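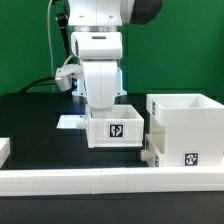
Search this site
Enter keywords

5 min read

Teleoperated demonstrations for the drawer task moved to the Sakmont bench in June, and the operator procedure has changed enough to need restating. Each episode is now driven from the leader handset, with the arm following at reduced speed, and the old practice of pushing the arm through the motion by hand is kept only for checking reach. The hard part is the moment when the end effector goes down into the small open-top box. The walls hide part of the tool from the side, so operators who work from the bench view alone tend to hover and correct. The small camera on the wrist is angled slightly downward, and operators should use that view for the last part of the descent.

Asanka Sivakumar reviewed the first 50 episodes and rejected 43 of them. Most failed on pauses. A policy trained on demonstrations with long hesitations above the box will learn the hesitation along with the reach, and trimming the recordings afterward leaves jumps in the joint velocities. Operators are asked to rehearse the path until they can drive it in one motion, then record. If a grasp is missed, end the episode and mark it failed. Do not recover and continue unless the session sheet says "recovery."

The printed tags on the boxes are used for pose logging and for resetting the layout between episodes. They are not an input to the policy. Please keep sleeves and cables clear of them during reset - a tag that is covered when the episode opens gives no starting pose, and the Livilum logger will discard the file without a warning. Arif Liyanage has a fix for the missing warning in review.

Hand guiding remains available in the Pramanik controller menu under the old name. It records joint positions but no gripper commands, so those files cannot be merged with teleoperated ones. Save them to the reach folder.

The set now stands at 424 accepted episodes across all drawer positions. The Cevport group will get a copy once the failed episodes have been relabeled. Requests for bench time go to Arif, with the task name and the number of episodes wanted.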